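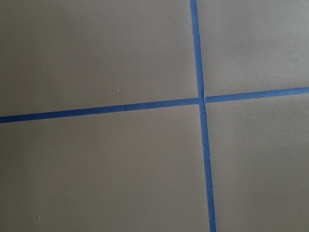 Comparing two wrist cameras on one arm: how should the reference mark be used?

Our laboratory is evaluating the Hollholm and Mendach wrist cameras on a Hattori arm. Both are run from the same Tikstead controller. The reference is a cross of blue tape on a matte gray work surface. The reported center of the cross differs between the two cameras by more than we consider acceptable, although exposure is fixed at 500 on both. Is the mark at fault, or the mounting?

Answer 1 (accepted)

Both should be examined. Overlapped tape does not give a single clean corner. Where one strip passes over another, the edges may step sideways and a crease can catch the light. We recommend the following order of work.

1. Fit a line to each arm of the cross separately, excluding the area near the junction.

2. Repeat the measurement with a shallow, light-colored dish placed to the right of the lower arm. Leave bare surface between the rim and the vertical strip, and mask out the rim and its shadow before fitting.

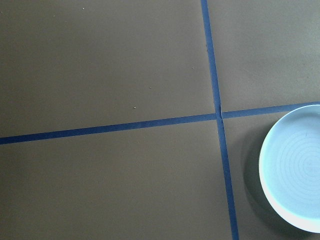 3. Exchange the cameras on the same bracket and run the full set again. Our own set was 29 poses per camera. If the error follows the bracket, the mounting requires correction.

Answer 2

Please state the firmware version. Build 469 of our controller stored the hand-eye offset incorrectly and build 867 corrected it.

Answer 3

A printed target is preferable. Tape was adequate for us only for coarse alignment.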